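In Praise of the Ugly Plastic Bin

When I moved to Jurgate, I owned 43 cardboard boxes and no opinion about storage. Now I have the opinion and no cardboard. I believe that a home should keep its things in hard, molded plastic, in a color which you cannot ignore.

My neighbor Iolo Edwards disagrees. He likes baskets and linen bags, and he says plastic makes a room look like a warehouse. I understand him. A basket is pleasant to look at from the sofa. But I have cleaned a basket after a broken jar of honey, and I do not wish to do it again.

A smooth wall is washed with one cloth. The ridges look like decoration, but I think they are the honest part of the design — a flat sheet bends, and a folded one stays straight. Scratches will come. I do not mind them, as I do not mind them on a kitchen table. 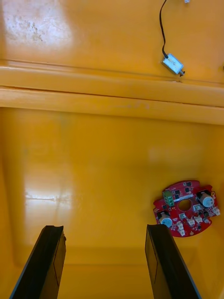
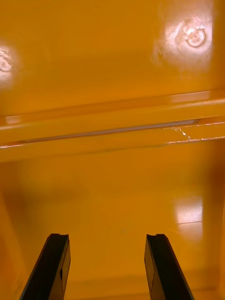

Orange-yellow plastic, with raised molding across it.

People also complain about the shine. For me it is useful, because dust has no place to hide on a glossy surface, and I clean it on Friday before it becomes a project. In a gray bin I would forget it until April.

I do not ask Iolo to throw away his baskets. I ask only that he stops calling my shelf "the warehouse" in front of guests. It is in a corner, it is bright, and I can find the screwdriver.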